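전기버스 충전 기반시설 실무협의회 회의록

일시: 토요일 오전
장소: 그라멈빌(Gramumville) 차고지 2층 회의실
안건: 굴절버스 노선 기점 충전설비 배치, 계통 연계, 야간 정비 시간 조정

1. 전차 회의록 확인
수정 없이 승인함. 변압기 발주 건은 안건 3에서 함께 다루기로 함.

2. 기점 충전설비 배치
줄게이트(Jullgate) 종점에 팬터그래프식 충전기 3기를 설치하는 원안을 검토함. 위베르 광장 방면 회차 공간이 좁아 2번 승강장 쪽 기초를 차로 반대편으로 옮기는 수정안이 제출됨. 수정안 채택 시 케이블 관로가 33m 늘어남. 지중 관로 굴착 허가는 4월 중 신청함.

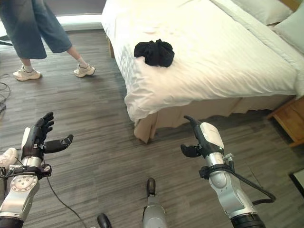 승무원 대기실 개보수는 충전설비 공사와 분리 발주하기로 함. 충전 대기 시간이 회당 16분으로 잡혀 있어 현 대기실 면적으로는 교대 인원을 수용하기 어렵다는 의견이 있었음. 바닥 마감은 회색 나뭇결 판재로 하되, 운동화를 신고 오가는 통행량을 기준으로 내마모 등급을 정함. 미끄럼 저항 시험 성적서는 납품 전 제출 조건으로 함.

3. 계통 연계
페르케티(Perketti) 측이 수전용량 산정서를 제출함. 동시 충전 시 최대 부하가 기존 계약전력을 초과하므로 부하 제어 장치를 두는 안과 계약전력을 증설하는 안을 비교함. 부하 제어안은 초기 비용이 낮으나 첨두시간 배차 간격에 영향을 줌. 결정은 차기 회의로 이월함. 변압기는 두 안의 사양이 동일하므로 우선 발주함. 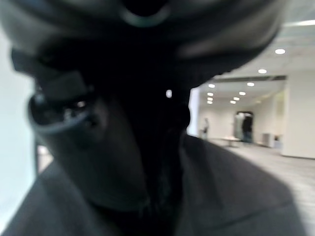 자료 2. 어두운색 모자 쓴 인물, 근접

4. 야간 정비 시간
막차 입고 후 22시부터 충전을 시작하는 현행 계획은 세차 동선과 겹침. 세차를 먼저 마치고 충전 구획으로 이동하는 순서로 변경함. 박(Bạch) 노선 차량은 입고가 늦어 별도 구획을 배정함. 절연 점검은 차량이 충전 구획에 들어가기 전에 시행하고 결과를 정비 대장에 기록함.

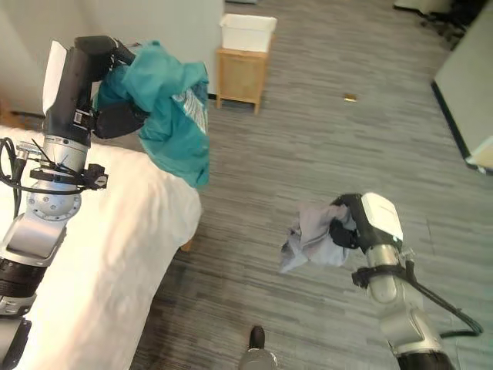 위게트 베스나르(Huguette Besnard)는 세차 후 집전부에 물기가 남은 채 접속하면 누전 차단기가 작동할 수 있으므로 건조 시간을 작업표에 별도 항목으로 넣어야 한다고 발언함. 이의 없음. 작업표 개정안에 반영함.

5. 조치 사항
- 수정 배치도 및 관로 내역서 작성
- 부하 제어안 적용 시 배차 모의시험 결과 제출
- 대기실 개보수 시방서 초안 회람
- 정비 작업표 개정안 배포

6. 기타
예비 커넥터 보관 위치는 차고지 정비동으로 정함. 차기 회의 일정은 모의시험 결과 접수 후 통지함.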